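Stencombe returns desk: questions from staff about the sorting arms
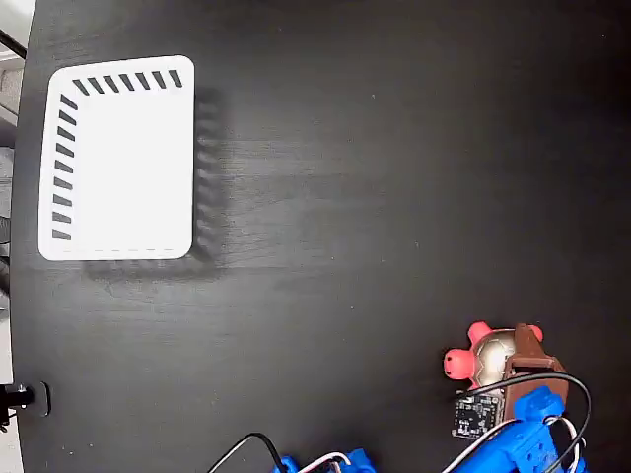 The arms start on the toy returns line in July. These are the questions that came up most at the shift meetings, answered by Marlene Grube and Hauke Sperling.

Will anyone lose their job?
No. There are 12 of us on returns now and the number stays the same. Two posts change title to line minder, on the same grade.

What will the arms do?
They pick up single toys and put them on a tray. Checking for damage, missing parts and worn labels is still done by a person.

What happens when an arm drops something?
It stops and a light comes on. Pick the item up, put it back on the table and press the green button. Don't reach in while the arm is moving.

Is there a target?
The line is set for 600 items a shift. That is a figure for the line and doesn't go on anyone's record.

Do I have to be trained?
Yes, if you work on toys. It takes 2 hours, in paid time. Books and clothing staff can put their names down later.

Can I ask to stay on hand sorting?
Yes. Tell Hauke before the July rota is drawn up. Odd shapes and anything over 20 cm will go to the hand benches anyway.

Who do I tell if something isn't working?
Your shift lead first, then Pascal Rathjen in maintenance. Write it in the line book as well.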